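Stelaseo lab notes
@stelaseo_notes · July 10, 2020
Thread about a fault that cost us 69 demonstrations. Maybe it helps someone who also works with hand-held grippers. 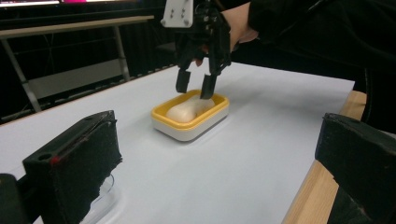 Soap and yellow-rimmed dish, hand-held gripper above.

1/ The task is simple to say. Pick the bar of soap out of the dish, put it down on the table, later put it back. People do it with the hand-held gripper, and the policy learns from their recordings.

2/ In the recordings everything looked fine. Then we ran the policy on the arm and the fingers closed too early. Again and again they pinched the rim of the dish and lifted the whole dish with the soap in it.

3/ My first idea was the soap. It is smooth and it fills the dish almost to the ends, so there is little space for a finger. I lost two days on this idea. We changed the soap, we changed the dish, and the arm made the same mistake.

4/ The real fault was in time. The finger width was stored with a delay against the video, and the delay was not constant. It was small at the start of a session and grew slowly. After 20 minutes of recording it was long enough to matter.

5/ The cause: our logger (we call it Drevero) keeps a buffer of 3000 samples. When the buffer was full, it dropped old samples but did not correct the time stamps. No warning, no line in the log. I wrote this part myself in February, so I can't blame a colleague.

6/ There is also a safety side. One time the arm lifted the dish and the dish slipped out of the fingers while a person was reaching to the table. No injury. But the force limit was set for a heavier job from the Heywood project, and it was never set back. We stopped all runs that afternoon.

7/ What we changed:
Time stamps are now made at the sensor.
The logger stops with an error if the buffer is full.
The force limit is loaded with the task file, and the arm will not start without it.
Hands stay behind the table edge until the arm is parked.

8/ The 69 demonstrations are deleted. I tried to repair them by shifting the width signal, but for almost 20 of them I could not find a shift that I trust, and I don't want to mix good and doubtful data.

9/ We are recording again from zero, same task. If you use the Dudau adapter with your own logger, please check what happens when the buffer is full. I will post the test script when I have cleaned it a little.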